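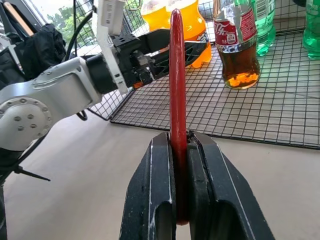 Red sausage, held upright.

How to Read an Old Nature Essay Without Being Fooled by It

Last updated May 2018

Most advice on reading old country essays tells you to slow down and let the prose wash over you. I don't think much of that. You can let it wash over you for an entire afternoon and come away with a vague idea of hedges. These pieces were written for magazines, to a length, by people who needed the fee, and they read better once you keep that in mind.

You need one essay, a pencil and a map. My working text here is "Warnstead in September," a piece of 28 paragraphs which I have now read more often than I would like.

Step 1. Find out which version you have

Essays like this usually came out in a magazine first and in a book later. The two often differ. My book copy of "Warnstead" is 4 paragraphs shorter than the magazine printing, and the missing part is the only place where the author admits he took the train. Free online copies rarely say which printing they follow. Look at the first and last paragraphs, where most of the cutting was done.

Step 2. Mark what was seen

Go through once and underline only what a person standing in that spot could have seen, heard or smelled. Leave out anything with "always," "ever" or "the countryman knows." In "Warnstead" I underlined 44 sentences and dropped a good many I had liked. The robin stays. The robin's sorrow at the close of summer goes.

Step 3. Check the walk

Take the place names in order and put them on the map. The author leaves Warnstead church, crosses the common and is at the mill before the dew is off the grass. Perhaps he was. The mill is on the far side of the river and he never mentions a bridge. My guess is that two or three walks have been stitched into one, a common enough practice, and I mind it less than the editors who print a dotted line of "the route."

Step 4. Be careful with names

Local plant and bird names moved around a lot from one county to the next. If a note at the back gives you a modern name with no source, put a question mark beside it. I have seen the same word explained as two different finches.

Step 5. Write 1,000 words of your own

Go outside for an hour and write up what you noticed, with no feelings assigned to anything that has feathers. It's harder than it sounds – mine was mostly about a gate. Then reread the essay. Some of the sentences you crossed out in step 2 may look better now, and you are allowed to put them back. I put back three, and I still have doubts about one of them.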